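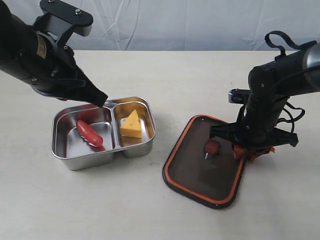
A divided steel food container, with one side larger than the other.

Packing It Up: Maja Mazurek on the joy of a good cold lunch
By Ieuan Rowlands
May 24, 2018

Maja Mazurek has packed 113 lunches since January and can tell me what was in nearly all of them. She writes them down in a school notebook, with a star for the good ones and a small drawing of a cloud for the ones she ended up swapping for a sandwich from the bakery.

"Barley, roast carrots, loads of dill, star," she reads, flipping pages at her kitchen table in Ludport. "Leftover fish pie. Cloud! What was I thinking? I ate it in a parked car."

The notebook is the start of her first cookbook, which she is writing in the evenings after work at the Sterthorpe branch library. It's all food to be eaten cold or at room temperature, out of a box, away from home. I've cooked five of the recipes in the past month and I would happily eat any of them for dinner (the beans with lemon and burnt onions I've now made three times).

She grew up on this kind of food. Her mother worked early shifts and cooked the night before, and the lunches went into the fridge in a row. "Mine had the pickles on top. My brother hated pickles, so that was how we told them apart. And I remember opening it at noon and feeling so pleased, even though I'd watched her make it. I still feel like that. I made it myself, I know exactly what's in there, and I'm still excited!"

What makes something good cold? Mazurek lights up at this one and goes to get a jar of mustard.

"Salt and sour, more than you think. You taste the pan when it's hot and it's perfect, and by lunchtime it's gone quiet. So I dress everything twice, once while it's warm so it soaks in, then a bit more in the morning. Potatoes love that. Lentils really love that."

She's a big believer in dividers, too. Her rule is that the crunchy thing and the juicy thing shouldn't meet until you're ready to eat. "Put the big, plain part on the big side. Rice, noodles, whatever you've got. Then the small side gets the loud stuff. Kimchi, olives, a spoonful of something with chili in it. I never fill the small side with fruit, I just bring an apple."

Not every test has gone well. A baked pasta took her two weekends and was dropped. "It tasted fine. It came out in one piece, like a brick. My neighbor's dog was thrilled."

Before I leave she gives me the last of a cabbage and caraway salad, and a scribbled recipe to go with it. Shred half a cabbage very fine, rub it with a teaspoon of salt and leave it while you make coffee. Squeeze it out. Add a grated apple, toasted caraway seeds, cider vinegar and more oil than seems polite. It's better the next day, she says, and better again the day after that.

I ate it on the bus, with a plastic fork, before we'd reached the bridge.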